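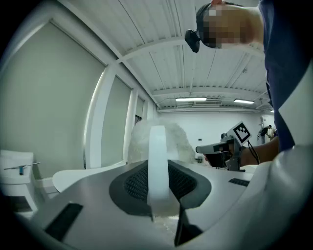
Bodamum hand-held grippers: fingers, pads, marker and cable

Workshop gallery and service notes, Ingvarsson bench
Last revised 14 November 2023

These notes cover the pair of hand-held grippers in regular use with the Bodamum recording set. They deal with the parts that wear or work loose: fingers, pads, marker plate, cable and trigger. The electronics inside the housing are covered in the Prostska board notes and are left out of this page.

Both tools in a pair are serviced together. If one comes in with a fault, the other is checked on the same visit and the same sheet, even when the operator reports nothing wrong with it. The head-mounted camera worn with the pair has its own sheet and is only mentioned below where its view is used for checking.

Service interval

The counter in the trigger logs every full close. At 500 closes the pads are wiped and looked at. At 3,000 closes the pads are replaced as a matched set, whatever state they are in. The pair described on this page came in with 2,436 closes on the higher of its two counters, so it was due for a wipe and an inspection but kept its pads.

Independently of the counter, a pair that has been switched on for 168 hours since its last service gets the marker and cable checks. Running hours are read from the log header. Calendar time is ignored.

The counter doesn't record partial closes. Work with soft or fluffy items produces a lot of these, and pads used mainly on such items will look more worn than the number suggests. Note the type of work on the sheet.

Fingers

Each finger is held in its carrier by two screws from the rear. To remove one:

Switch the tool off and unplug the cable at the recorder end first.
Open the jaws fully by hand. Do not use the trigger spring to hold them.
Slacken both screws evenly, a half turn at a time.
Draw the finger straight out along the line of the carrier. If it resists, check that the lower screw has cleared its thread.
Wipe the carrier face with a dry cloth. No solvent.

Refit in the reverse order. The screws are tightened with the short driver only, to the point where the driver handle begins to twist between finger and thumb. The long driver has stripped three carriers so far and has been moved to another drawer.

With both fingers fitted, close the jaws slowly and look along the gap against a bright background. The gap should stay even from root to tip as it narrows. A gap that shuts at the tip first means one finger is sitting proud in its carrier. A gap that shuts at the root first usually means a bent carrier arm, which goes back to Destasitz and isn't straightened on the bench.

Pads

The pads are pressed in and held by a lip around the edge. They have a textured face, and the texture is the part that wears. Inspect under a raking light:

Texture visible over the whole face: keep.
Texture gone at the tip only: keep, note on sheet, inspect again at the next wipe.
Texture gone across the middle: replace both.
Any tear at the lip: replace both, and check the finger edge for a burr.

Loose fibres collect in the texture and under the lip. Pull them out with plastic tweezers, working from the root towards the tip. A stiff brush pushes them further in. Adhesive tape lifts fine fluff well enough but leaves residue if it is pressed down hard, so use the low-tack roll. Fibres wound round the foot of a finger have to be cut in two places and drawn out from both sides. Pulling from one side only can drag them into the pivot.

After cleaning, wipe the face with a lint-free cloth dampened with water, then leave the tool with its jaws open until the pads are dry to the touch. Pads shut wet take a set and will show a flat patch.

Old and new pads must not be mixed within one tool. Mixing across a pair is allowed but has to be recorded.

Marker plate

The square marker is fixed to a small bracket at the top of the tool. Its position relative to the fingers is stored in the calibration file, and any movement of the plate makes that file wrong. The bracket is therefore never slackened for cleaning.

Check for movement by holding the housing in one hand and pressing each corner of the plate lightly in turn. There should be no click. A plate that rocks is removed, the bracket foot inspected for cracks, and the tool recalibrated after refitting. A recalibration takes one bench session and the tool is out of use until the new file has been loaded and its name written on the sheet.

The black and white faces must be matt. A shiny patch on the black squares, usually from handling, can be lost by the camera under strip lights. Replace the printed face if a patch is visible at arm's length with the plate tilted. A scuffed white border counts as a fault too, even where the pattern itself is clean. The border is what the software looks for first.

Cable

The thin cable leaves the tool at the back and runs to the forearm. It is dressed with a free loop so that the wrist can turn both ways. Check the loop with the tool held as it is used, trigger finger in place and elbow bent:

Turn the wrist fully in, then fully out. The cable must not pull tight at either end.
Raise the arm to shoulder height and repeat.
Confirm that the loop doesn't pass in front of the marker in any position.
Confirm that it can't reach the jaws.

If the loop is too short, move the forearm clip. Do not pull extra length out of the housing. The strain relief inside grips one fixed point on the sheath, and once disturbed it doesn't hold again.

Sheath damage within a hand's width of the housing means a new cable. Further down, a small nick can be sleeved once. A second sleeve on the same cable is not accepted.

Trigger

Pull the trigger slowly from rest to full close ten times. The movement should be even, with no step. Then release it from full close and let the spring return it. A slow return is nearly always dirt at the pivot. Blow it out with the hand bulb and try again before opening anything. Canned air is too cold for the pivot bush.

If the return is still slow, remove the grip cover and look at the spring. Both legs should sit in their slots. A spring with one leg out will still work the jaws, and operators tend to report it as a tired hand.

Record full-close and full-open readings from the log at the end of this check. They should match the readings from the last service to within the limits printed on the sheet. Where only the full-close reading has moved, suspect the pads before the sensor.

Check in the hand

The last mechanical check is made with both tools held up and the head camera on. Bench clamps hide play in the carriers and hold the cable in a shape it never takes in use. The checker stands at the table, brings the two tools towards each other at working height, and keeps the marker faces turned so that the head camera can read them. A short log is taken and read back before the tools are put down.

Caption: Pair held up for the check. Two black fingers with mesh-like pads on the nearer tool, narrow gap between them. The marker on the other tool is tilted, and its cable loops down along the forearm.
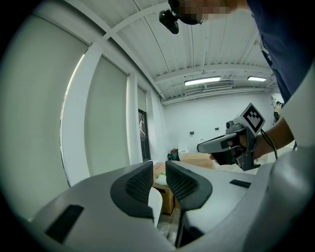

Reading back the log

Open the log in the viewer and step through it at reduced speed. Four items are looked at:

Marker dropouts. Short single dropouts while the wrist is turning are normal. A dropout with the tool held still is not, and points to glare, a dirty lens or a damaged border.
Finger readings. The trace should follow the trigger with no flat sections.
Time stamps. Both tools and the head camera must share the same start mark.
Lens condition. Look for haze or a smear in the same place on every image from one camera. Clean with the lens pen and take a second log.

If the markers on both tools drop out together, the fault is with the head camera or the lighting and the tools can be passed.

Known faults on this type

Carrier screws loosening. Seen on early tools, where the thread lock was left off. Apply one drop to the upper screw only.

Pad lip lifting at the tip. Caused by pads pressed in from the root. Press in from the tip.

Trigger reading drifts during the first few minutes. Present on most tools from the October batch. Let the tool stand switched on before taking the reference readings. Destasitz have been sent two for examination and the result will be added to this page.

Housing screws rattling. Harmless in itself, but a dropped screw can lodge behind the carrier and stop the jaws short of full open. Check for a missing screw whenever the full-open reading has changed.

Parts kept on the shelf

Pads, matched sets, sealed bag
Fingers, left and right, marked on the foot
Carrier screws, upper and lower (different lengths)
Printed marker faces, each bagged with its number
Forearm clips
Cable, complete with strain relief
Trigger spring

Marker faces must be replaced like for like by number. Two tools carrying the same number in one session will spoil the recording. Used faces are cut through the middle before they go in the bin.

Sheets are filed by pair, with the latest at the front. Corrections to this page go to the Ingvarsson bench log under "gripper notes".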